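# Planning a Budget for a Two-Table Robot Cell

Updated 2/4/21

Write the task down before you ask for a quote. Ours at Tallbridge is one line: pick up a book from one table and file it in an organizer on the next. That line settles reach, payload and gripper width, and those set most of the price.

1. Weigh the heaviest book and give the supplier that number.
2. Measure across both tables to the far compartment. Add 4 inches.
3. Price the arm, gripper and head camera separately. Lurkitz quoted ours as a bundle and we had to ask for the split.
4. Put furniture on its own line. Used tables are fine. One of ours dates from 2010.
5. Budget 84 hours of setup labor and 2 spare sets of finger pads.
6. Get the service contract price in writing before March, when Twal changes its rates.

Keep the test items cheap and easy to replace. A paperback on the white table and a four-compartment organizer on the green one are enough to start.

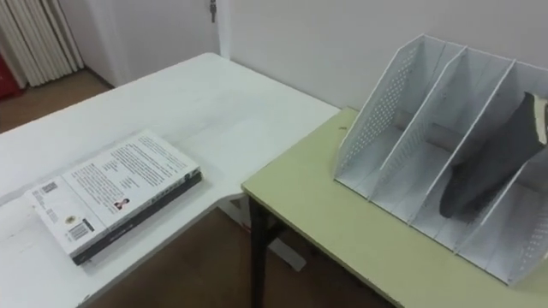
Hiba Najjar commented that the labor line looked low to her, and that she would add the cost of recalibrating each time a table gets moved.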